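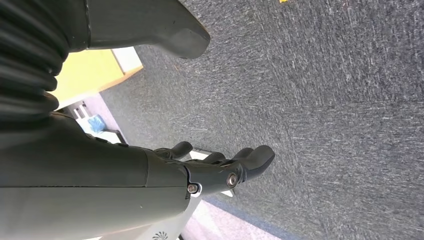
*The hand, mid-afternoon, fingers slightly curled.*

December, after lunch

Second go at the rye starter trial and I'm much happier with this one! For anyone picking up the notebook cold: we're trying to work out whether the Klinhom flour behaves like the Prerno stuff we've always used, as the Prerno price has gone up again and I'd like to have a decent answer before we order for the new year.

Set up 6 jars last night, three of each flour, same mother culture, 200 g of flour and the same weight of water in every one. Stirred with the handle of the long spoon (the short one has vanished, if you've got it please put it back). Rubber bands at the starting level. Lids resting on top, not screwed down – I don't want another ceiling.

First look at 8 this morning. Klinhom jars had all risen further than I'd bet on, and one had already started to sag in the middle. Prerno was slower and more domed. Smell is quite different too: Klinhom is sharp, nearly vinegary, Prerno is more like yoghurt with a bit of apple. I fed everything again at 9 and moved the lot off the windowsill to the shelf by the boiler, which I should have done to start with, because the end jars were colder than the middle ones and that muddles the whole comparison. So treat last night's rise as a rough guide only.

By noon the two were closer. Klinhom still ahead, but it goes runny very quickly once it's past its peak, and I'm wondering if it's simply milled finer. Need to sieve a bit of each and see what stays behind.

Baked two small test loaves from yesterday's leftovers, tins from Nandovel, 5 minutes longer than usual as the crust looked pale. Klinhom loaf was gummy at the bottom. Could be the flour, could be me cutting it while it was still warm (I know, I know). The Prerno one was fine, bit dull, wanted more salt.

To do:

- sieve test, both flours
- repeat the bake with less water in the Klinhom dough, maybe drop it by 10 g at a time
- leave the loaves overnight before cutting!!
- ask Allel if they'd sell us a small bag of their dark rye to try alongside
- new labels, the pen on jar 4 has rubbed off and I'm going by its chipped lid

Next feed is at 9 tonight, I'll do it on my way out.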